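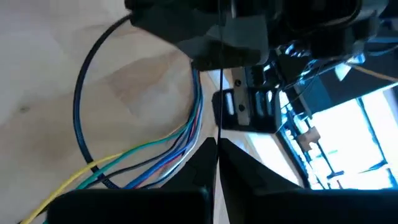

Ticket: Contact match rate dropped after Wimuvgate sync update
Status: Open, waiting on vendor
Product: Wimuvgate contact data, CRM connector
Affected account: Courtois, sales operations
Priority: Raised from Normal to High by customer

Original report

Since the connector updated itself in July, the contact records coming into our CRM have stopped being worth much. The dashboard says everything is green. It also says our match rate went up, and I would like someone to explain that to me, given that our reps are calling people who left their jobs years ago.

What we see:

Direct dial numbers are being replaced by switchboard numbers. We had good direct dials, entered by our own people, and the nightly sync wrote over them.

Job titles are coming back older than the ones we already had. A contact promoted to VP last spring is a manager again.

Records marked "verified" bounce. I pulled 36 verified contacts from the Gelardale territory and sent each one a plain text email. 13 came back undeliverable. I don't know what "verified" is supposed to mean on your side, but that isn't it.

We have changed nothing in our field mapping. Please don't send me the article about field mapping. I have read it.

Reply from support, level 1

Thank you for reaching out. Match rate can vary depending on territory and record age. Please confirm that your field mapping follows the recommended setup, clear the connector cache, and run a full resync. Verified status reflects the most recent successful check of a record.

Reply from customer

I got the mapping article after all. Fine. I went through it line by line and our setup is the same as yours, down to the order of the fields.

Cleared the cache at 9 a.m. Did not run the full resync. If the sync is the thing overwriting good numbers, running it across the whole database is a strange way to find out. I ran it on a test list in the sandbox instead, and it did the same thing there: direct dials gone, switchboard numbers in their place, status changed to verified.

"Most recent successful check" tells me a check happened at some point. When? Is there a date on it? I can't find one in the record or in the export. If the last good check was three years ago, does the record still say verified?

Also, please look at the overwrite setting. Ours is set to "fill blanks only" and always has been. A field with a phone number in it is not blank.

Reply from support, level 2

Picking this up from level 1. I looked at the sandbox log and can confirm the behavior on the phone field. A few notes.

The July connector release moved the overwrite setting from account level to field level. Accounts that had "fill blanks only" should have had that choice copied to every field. On your account, 2 fields did not get it: business phone and job title. Both fell back to the default, which is "prefer Wimuvgate value."

The settings page still shows the old account-level choice, so it looks right even when the field-level one is wrong. That is a display problem and I have logged it separately.

Workaround for now:

1. Go to Connector, then Advanced, then Field Rules.
2. Open business phone and job title one at a time. The list view does not show the real value, so you do need to open them.
3. Set each to "fill blanks only" and save. Save each field before opening the next.
4. Pause the nightly sync until you have checked the result in the sandbox.

On verification dates: the date exists, but it isn't part of the standard export. It can be turned on by request.

Reply from customer

Thank you, this is the first reply that sounds like a person looked at the account.

Steps 1 to 4 done. In the sandbox the phone field now holds. Job title held on the first run and was overwritten on the second, with no change made by me in between. I reopened the rule and it had gone back to the default — so either it didn't save or something is resetting it. I set it again, took note of the time (2:40 p.m.), and looked again at 5. It was back to the default.

I don't consider this a workaround if it undoes itself in an afternoon.

Please turn on the verification date. I would rather have had it from the start, and I'm a little surprised a data vendor treats it as an extra.

Reply from support, level 2

Verification date is on. You will see it as a new column in the next export.

On job title, I found the cause. Your account has a second integration, the Tarau enrichment add-on, which keeps its own copy of the field rules and pushes them back on a schedule. Its copy of the job title rule is the default. It does not handle phone fields, so business phone stays put. Turning off rule sharing in the add-on should stop it.

Reply from customer

Rule sharing is off. Job title has held through 5 sandbox runs. I'll believe it when it gets through a week on live data.

I'd also point out that we never turned rule sharing on. I checked our change history and there is no entry for it. If it came on by default with the same release, other customers have this problem and probably think their match rate is wonderful.

Now the dates. Of the 13 addresses that bounced, most have a last check more than two years back. They still say verified. So the answer to my question was yes.

Still open from our side:

— Restore the direct dials that were overwritten. You must have the previous values in a log somewhere. We have a backup, but it predates a lot of our own edits.
— Tell us how match rate is worked out. If replacing a good number with one of yours counts as a match, the figure on the dashboard is not something I can take to my management.
— A cutoff for verified status, or at least a filter so we can set our own.

Nightly sync stays paused on our end until the first one is dealt with.

Internal status change: assigned to data recovery. Match rate question passed to product team. Display problem on settings page linked to this ticket. Next update due to customer by 5 p.m.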